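Jaston Gameday Recollections
README, updated 2025-01-11

A set of 2000 short fan accounts of college football Saturdays, collected by Ottó Gulyás from readers of the Jaston newsletter. Each row has the account, the home team, the season and the fan's seat section if given. 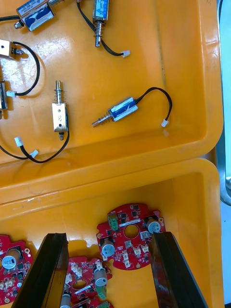

2 min read

Final scores were left as the fans remembered them, and 53 are wrong. The column score_checked marks those. Tailgate recipes are in a separate file.

Please send corrections by April.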